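Table-clearing tips for robot club teams

Every November somebody at the Tutadthorpe club promises a robot that tidies the kitchen. I have my doubts. Most teams would do better to get one spoon into one bowl first.

Start with cheap plastic tableware, and pick colors that stand out from the table. Lay pieces well apart – two arms reaching for the same fork will waste your evening. Keep cables clear of the tabletop. Run the same move 30 times before you brag about it.
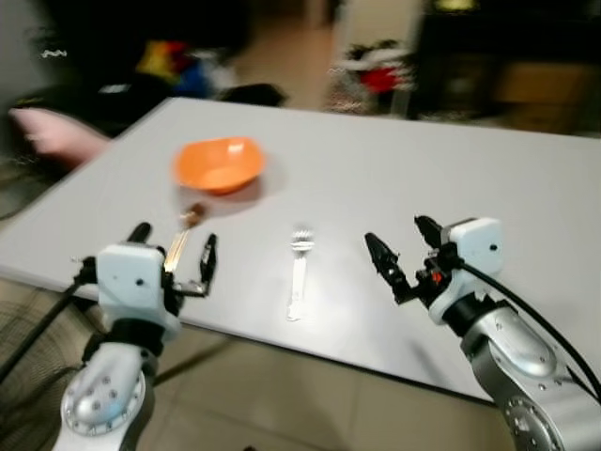
A reader from Trernmont wrote in to say that 30 is far too few, and that their team didn't trust a spoon pickup until it had gone through 600.

Fine, but check the fingers every 12 runs and wipe off any grease. And wash the dishes by hand meanwhile.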